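Community > Fitness tech > VR workouts > Headsets and accessories

Floner strap sensor loses my punches after a few rounds

Asmaa Benjelloun

I box in VR four mornings a week before work, using the Belkadi app on a Mondum headset. In October I bought a pair of Floner wrist sensors because the app said it could use them for punch speed and power. They pair without trouble and for the first three rounds everything is fine. From round four on, the left one starts missing hooks. Jabs and crosses still register. By the last round I'm getting nothing from the left at all, and my score is half what it should be.

So far I've charged both fully, updated the app, and swapped the sensors over so the left is on the right wrist. When I swap them the problem stays on my left arm, so I don't think it's a faulty unit. I wear thin cotton wraps and the sensor goes over the top. The room is fairly small and I face the window.

Has anyone had this, and is it the sensors or the app? I have until the end of the month to send them back.

12 people have this problem

Amparo Pastor

If it stays on the left arm after swapping, the sensors are fine. I wouldn't send them back yet.

The strap is the first thing I'd look at. Cotton wraps get damp and the strap slides round your wrist as you go. The sensor works out a hook from which way it's facing, so once it has turned to the side of your wrist a hook looks like something else and the app throws it away. A jab is mostly straight acceleration and still gets counted. Most right-handers wrap the left hand with the right and it comes out neater, but the strap is often looser than people think. Put it under the last turn of the wrap, with the flat side against the back of the wrist, and see whether it lasts a full session.

Second thing is the stance setting. In Belkadi go to Profile, then Body, and check that it says orthodox if that's how you stand. Mine went back to southpaw after an update and the rear hand was being read as the lead. That gave me low scores from the start, though, so it may not be what you've got.

Third, recalibrate between rounds and not only at the start. Hold both fists at your chin for 7 seconds until it buzzes. If the hooks come back straight after that, you know it's drift caused by the strap moving.

I've had my pair for over 40 sessions and the only part I've replaced is one strap. Skellitz make a wider one with a rubber backing that fits the same slot. It's a bit stiff for the first week.

Where you keep them makes a difference to the straps as well. Mine used to go in my kit bag with the wraps and the elastic went slack. Now they go in a lidded tub on the shelf, the sort you'd use for rice. Let the straps dry first.

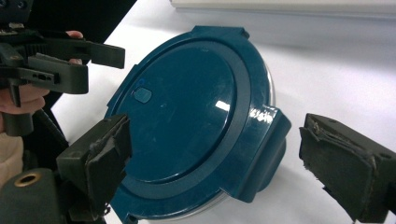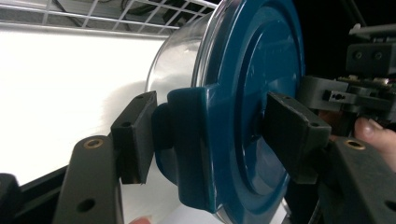

9 found this helpful · 2 comments

Skellitz_mark

Had the same with mine. Turn Bluetooth off on your phone while you play. Also the window could be it, the headset cameras don't like bright light. I just box in the evening with the blinds down and it's been ok, but I don't have the Floner ones, I have the older clip type so not sure if it's the same thing.

1 found this helpful

Asmaa Benjelloun

Thanks both. I put the left one under the wrap this morning as Amparo said and it counted hooks right through to the last round. Stance was already on orthodox. I haven't tried the phone or the blinds yet. I'll give it another week before I decide about the wider strap, as the standard one seems to hold when it's tucked in.

3 found this helpful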